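# Chapter 5. When the Sorting Table Changes

Wulan Hidayat worked for 17 years in the returns department of Clokano, a company that repairs and resells office equipment. Every box that came back had cables in it, and every cable had to be separated, tied and put with others of its kind. New employees were given this job first. It was boring, but they learned from it the names of the connectors and the habits of the department.

In November the company began to move this work to robot arms. A gripper can take a tied bundle much more easily than a free strand, so the way in which people prepare the cables became a question for the engineers too.
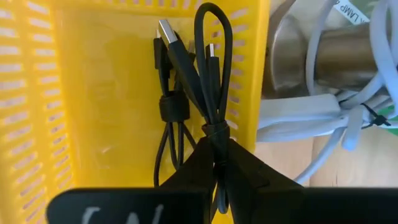 *Figure 5.1. A gripper holding a tied charging cable inside a yellow basket.*

The change did not remove people from the work. It moved them. Garba Aliyu, who had supervised 34 sorters, now spent almost 2 hours of each shift beside a screen, deciding what should be done with the bundles that the arms had dropped. He told us that he was less tired in the hands and more tired in the eyes. Some of his colleagues liked the new tasks — others asked for a transfer to packing.
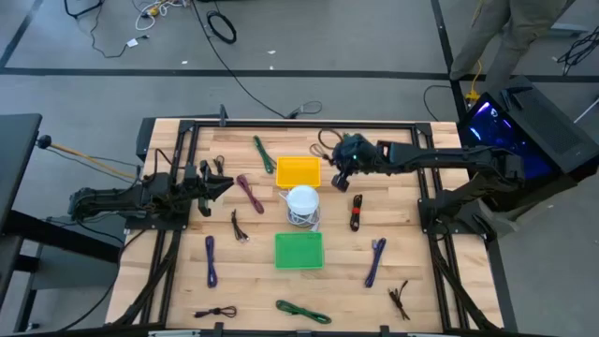
There was also a loss that the managers did not plan for. When beginners no longer sorted cables, they arrived at the repair bench without knowing the parts, and the older technicians had to explain them again and again. We will return to this problem in Section 5.2, where we compare Clokano with a smaller firm, Brirkix.

Before you read further, write down one simple task from a job you know. What does a person learn by doing it?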